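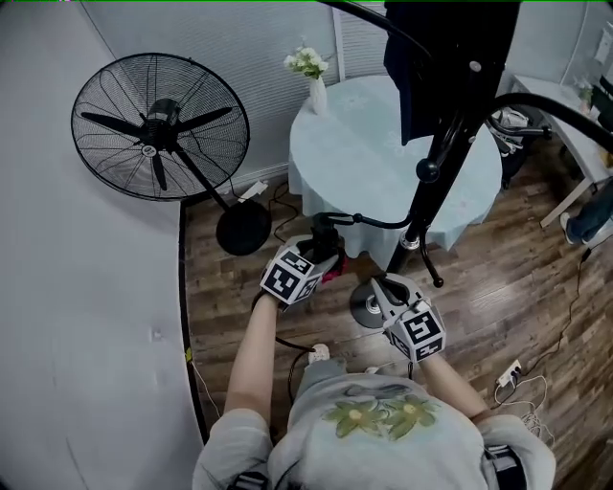
DINDALE, July — The Brultari is a pedestal fan for bedrooms and small living rooms. It sits in the middle of the Dondberg range, above a desk model and below a tower unit with a remote. I bought one at retail in the spring and have run it for 300 hours, mostly overnight, in a second-floor room with a wood floor and one window facing west.

Assembly

The fan ships in a flat carton with the head, pole, base and two grille halves packed separately. Assembly took one screwdriver and no patience worth mentioning. The base bolts to the pole with a single large screw that has a fold-out loop for tightening by hand. The loop is too small to get real torque on, and after two weeks the pole had developed a slight wobble. A quarter turn with pliers cured it. The grille halves are held by a plastic ring and one small screw at the bottom. The manual shows this screw on the wrong side in its second drawing and on the correct side in its fourth.

Airflow

There are three speeds. Low is usable for sleeping at a distance of six feet or so. Medium moves loose paper on a desk across the room. High is for clearing out a hot room at the end of the day with the window open, and I would not choose to sit in front of it.

Dondberg rates the fan for rooms up to 200 square feet. In my room, which is smaller than that, medium was enough on all but the hottest evenings. In the open kitchen and dining area downstairs it made a difference only to whoever was in its direct path. Oscillation helps a little. The sweep is fixed, so a fan placed in a corner spends part of every cycle blowing at a wall.

Noise

Low is a steady hum with no tonal whine. Medium adds air noise, mostly from the grille. On high, conversation needs a raised voice. The oscillation gear clicked once at the left end of each sweep for the first few nights and then stopped. I did not lubricate it.

Power

My plug-in meter showed 40 watts on high, with the oscillation running. The label on the motor housing gives a slightly higher figure. There is no standby draw, as the switch is mechanical. This also means the fan resumes by itself after a power cut, at whatever speed it was left on.

Controls

Four push buttons sit on the front of the control box: off and the three speeds. They take a firm press and can be told apart in the dark by position. The timer is a separate dial that runs up to two hours and ticks the whole time. I stopped using it at night.

Cleaning

Dust collects on the leading edge of the blades within a month. Taking the front grille off means removing the ring and the screw, pulling the blade straight forward off the shaft, and wiping everything down with a damp cloth. Allow twenty minutes. The blade retaining nut has a left-hand thread, marked with an arrow that is easy to miss under dust.

Compared with the Intarasuk

I used an Intarasuk pedestal fan for the previous three summers. It is quieter on low and its grille opens with clips, so cleaning is faster. It is also heavier, costs more, and its height collar slipped from the second year on. The collar on the Brultari has held so far.

Durability

The leaflet claims a motor life of 4,000 hours. I cannot test that. At my rate of use it would be several years. The cord is shorter than I would like and leaves the housing at the back without much strain relief, so I keep it off the path between the bed and the door.

Dondberg sells the grille ring and the blade as spare parts. The base screw is not listed.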